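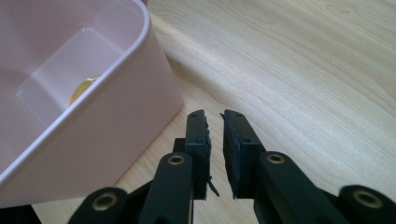 December 10, 2024

Bench storage, small parts

Started on the sorting job that has been on the board since October. The plan is the same one Ghada Nseir and I wrote up then: small parts go in bins by supplier, bins go on the low shelf, and the work table gets used for work again. Two boxes of 1,000 washers each from Kassab came in while we were putting it off, so the old trays were no longer going to hold everything.

Pink is for Kassab and anything that replaces a Kassab part. Gray is for Kotari. The Julness stuff is mostly long and stays in its cardboard until we find something that fits it. I tried one of the tall bins for it and the lid would not go on.

Labels go on the short side, low down. On the rim they catch on the shelf above and peel off within a week. Ghada wants the part number first and the name second, and I have done them that way, though I still read them the wrong way around.

The pink plastic is smooth and rounded at the corners, so tape doesn't like it much. Stick to the flat part of the wall and rub it down hard. 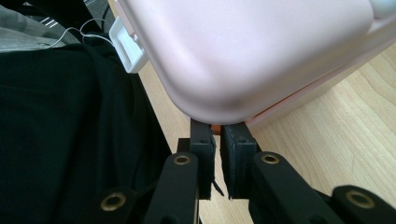
Lids and clips

Went through the spare clips in the drawer. Of the 88 on the inventory sheet, 6 have the hinge side split and are in the scrap tub. The rest are fine. White ones fit the pink containers. The clear ones from Trenano look the same but sit a little proud, and you have to lean on them to close them – I put those in a separate bag marked "tight."

Check the clips before lifting a full bin. Carry from underneath, with a hand at each end.

Cables are not to be kept in with the bins. I moved the loose ones to the hooks by the door and still need to tie them up. 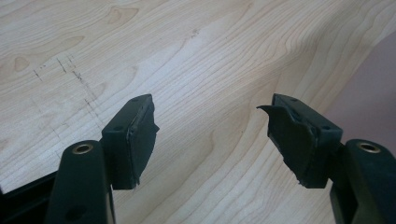 The table is next. It needs a wipe with the mild soap and then a coat of the clear wax, and I would like to do it before the bins come back out for the second round of labels. Go with the grain. On this top that means following a slant, with long loops and tight curves in places, so work in short strokes and turn the cloth as you go. The wood is pale and will show any dirt left under the wax. I have one tin open and one sealed. Ghada has the key to the cabinet if more is needed.

Left to do: gray bin labels, cable ties, a box for the Julness lengths, new inventory sheet with the split clips taken off.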